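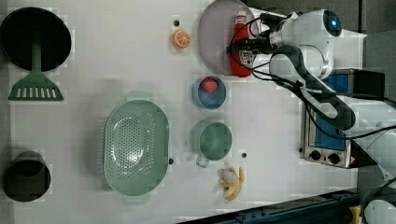
LOCAL NEWS | Drellholm

Play kitchen shelf opens at the toy library
Posted 2020-12-13

Good news for anybody with a small cook at home! The toy library on Atatum Street finally has its play kitchen things ready to borrow, and I went over to take a look before writing this up (okay, I also wanted first pick for my niece).

If you read my note back in October you'll remember the shelf was stuck at half a tea set and a lot of promises. Then the bake sale outside Gündoğdu brought in $800, way more than anyone I talked to was hoping for, and the shopping got done in one go at Dallov. The whole collection comes to almost 40 pieces now, and it's a really nice mix of pretend food and things to put it in.

My favorite is the big light-green colander. It's oval, it has a little handle at each end, and a kid could fit a whole pretend grocery run in there. The green slotted spatula is great too, and so is the black pan that goes with it. I have a soft spot for pans that look like pans. There's a small toaster oven as well, stainless steel with two black knobs, and I would have lost my mind over that at age five.

Then there's the food. A bunch of bananas, a strawberry, an orange slice with the white lines in it, and a bottle of ketchup, which I predict will be the most fought-over thing in town by New Year's. My niece puts ketchup on everything, pretend or otherwise, so I already know how that one goes at our house. 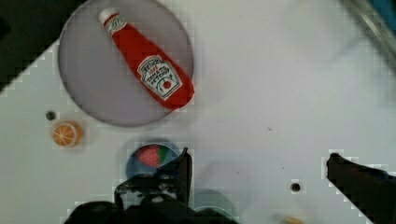

Ketchup on the plate, with an orange slice and a strawberry close by.

Now the practical stuff. You can't borrow single pieces, they go out in kits, and each kit has its own bag with a list tied to the handle. Please check the list when you pack up to return it! The tea set lost its lid last year and we're all still a bit sore about that. A family can have two kits at a time. Loans run for two weeks, and you can renew by phone if there's no one waiting for the same kit.

Pickup is at the side door for now, the one facing the parking lot. Call ahead and your bag will be on the cart with your name on it. Returns go in the tall bin next to the door, and everything gets washed and rested before it goes out again, so if you don't see your favorite kit on the list right away, try again in a few days.

I asked which kit is the one to get for a kid who has never had a play kitchen, and the answer was the lunch kit, no hesitation. A plate, a bowl, something to drink from and a few things to eat. I'd agree with that. Little ones mostly want to put a thing in a bowl, carry the bowl to you, and watch you pretend to eat it. Forty times.

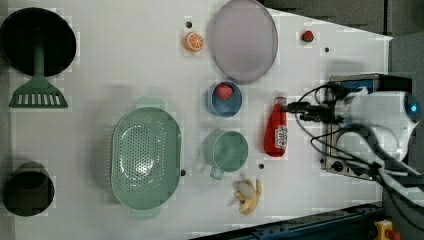 For older kids I'd go with the cooking kit and let them set up a restaurant. Give them a pad of paper for the orders and a dish towel for the apron and you may get a solid hour out of it, maybe more if you're willing to be a difficult customer. My niece once sent me a bill for nine million dollars for soup. I left a tip.

A few of you have asked about donating play food from home. Yes please, as long as it's clean and in one piece, and nothing so tiny that a toddler could swallow it. Cups and small plates are especially welcome, and so are mixing bowls. Cookbooks with pictures are fine too. No glass, and no plug-in appliances. Leave donations at the side door during pickup hours and ring the bell so they don't sit out in the rain.

Membership is the same price as before, and if you already have a card for the puzzles and games you're all set, the kitchen kits are included. The phone number is on the library's door and on the back of your card.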